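Product Review: Adebisi Smoky Pepper Rub

2020-12-25

I received the Adebisi pepper rub from my cousin Nneka Idahosa, who bought two jars and kept one for herself. I had no connection to the company when I wrote this review. I cooked with the jar for several weeks, so I hope my opinion is fair and useful.

What is it?

It is a dry rub for meat, fish and vegetables. The label lists dried red pepper, smoked paprika, ginger, garlic, onion, ground peanuts, salt and a little clove. If you know suya spice, you will recognize the family, but this one has more smoke and less peanut. The powder is coarse. When you take it between your fingers you feel small grains, and they stay a bit crunchy on the outside of the meat after cooking. I like this very much. My husband would prefer it finer.

Please note the peanuts. They are written on the back of the jar in small letters, and I think they should be on the front.

How I used it

First I made chicken thighs. I dried six thighs with a paper towel, rubbed them with a spoon of oil and then with two tablespoons of the rub, and left them covered in the refrigerator for 5 hours. I baked them for 40 minutes in a hot oven, with the skin up. The skin became dark and crisp, and the smell came all the way to the stairs. My neighbor Kayode Yusuf rang the bell to ask what I was cooking, and of course he went home with a plate.

The second time I used it on a white fish, and here I made a mistake. I put the same quantity as for the chicken, and the fish disappeared under the pepper. For fish I recommend half, and some lemon at the end. It also burns more quickly than you expect, so keep the pan on medium heat.

The best result was with sweet potatoes. I cut them in thick sticks, mixed them with oil and one tablespoon of the rub, and baked them until the corners were brown. The sweetness of the potato and the clove go together very well. I have made this dish more times than I should admit.

How hot is it?

For me it is medium. The heat comes slowly, at the back of the tongue, and it stays for a while. Children may find it too strong. Divya Panicker, who shares my office and eats much hotter food than me, said that she would add fresh chili. So it depends on your habits.

The salt

This is my main complaint. Salt is the fourth ingredient, and you taste it. Do not salt the meat before, and do not use it with a salty stock. I tried it once in a bean stew with a stock cube, and I had to add water and two more potatoes to save it.

The jar 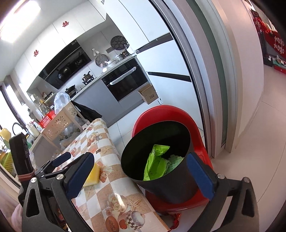 The packaging also deserves a few words, because I threw away the first lid seal with some anger. It is a thin foil that tears in small pieces, and you need the point of a knife to remove the rest from the edge. A simple plastic bag with a zipper would be easier for me, although bags finish badly too, all crumpled in the bin like the bright green one in my photo. The jar itself is good glass. The holes of the shaker are too small for such a coarse powder and they become blocked, so now I take the shaker part off and use a spoon.

After opening, keep it closed and away from the stove. Mine became a little hard on one side in humid weather, but it broke easily with a fork and the taste was the same.

Would I buy it again?

Yes, I would. I give it four stars out of five. I take one star away for the salt and for the shaker. The flavor is deep and it does not taste like something from a factory. If you cook for people who like smoke and some heat, it is a nice jar to have in the cupboard.

Next I want to try it on roasted peanuts and on corn. Rakiya Briggs wrote to me that she mixes it with soft butter and puts it on warm bread, and I have bought the butter already.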